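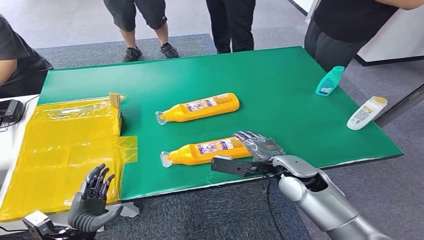 Fig. 4. Bottle station, right hand on the lower yellow bottle.

Section 4: Setting up the bottle station and working next to it

Hi, Stella again. I wrote the section on powering up, and Nikola asked me to do this one too, as I spent eleven years packing bottles by hand at Burnesik before the Prandeck two-arm unit came to our line. So you get my version, with my opinions left in (sorry, Nikola!).

If you used to pack by hand, your shift looks different now. The robot does the picking and you do the laying out, the checking and the sorting of anything odd. My wrists love it. I do miss chatting across the bench, and Kiros says the same, so we moved the two stools closer together and that helped a bit.

4.1 Laying out the table

1. Check that the arms are parked and the status light on the cabinet is steady. If it's blinking, go back to Section 2.

2. Wipe the green top with a dry cloth. No spray, please.

3. Look over the yellow plastic on the left side. Wrinkles are fine. What you want is for the taped flap to be stuck down all the way and the little cardboard wall to be standing up. Press the tape with your thumb and replace it if it lifts.

4. Lay the yellow squeeze bottles on their sides in the open green area, tips to the left. They don't have to be perfectly parallel, mine never are.

5. Put the other bottles toward the back on the right. Standing or lying down, either works, but keep them clear of the edge.

6. Step back, then press Ready on the handset.

Note: Leave a finger's width between bottles, more if you can. When they touch, the hand tends to nudge one while reaching for the other and you'll be chasing it across the carpet.

4.2 The first pick

1. Choose job 1394 on the handset. That's the mixed bottle job. The old one is still on the list under a similar name and I've picked it by mistake more than once.

2. Set the speed to 40. Leave it there for your first month, even if you feel ready. After that Ryszard can sign you off for 60.

3. Press Start and watch the right hand. It should come down over the bottle with the fingers curled across the top. The left hand may stay raised while the right one works, and that's normal.

4. If the fingers close and the bottle slides away, press Hold, let the arm stop, and lay the bottle down again a little farther in from the front edge.

CAUTION: Never reach over the table while the arms are live. I know, your hands will want to! Old habit from packing. Press Hold first, every time.

CAUTION: Watch the black cable that comes down at the front of the table, near the right arm. Walk around the back if you need to get to the other side.

4.3 Who does what now

Whoever has the handset runs the station. Visitors and people from other lines are welcome to watch from the far side, on the carpet, but only the handset person presses anything.

Picks that fail go on the log sheet with the bottle type and the speed. Nassoro reads those sheets, and the number never goes against your name. We got that in writing in April 2021 and a copy is pinned by the time clock.

If you'd like to learn the grip settings, tell Ryszard before the June training. Next up is Section 5, changing the finger pads.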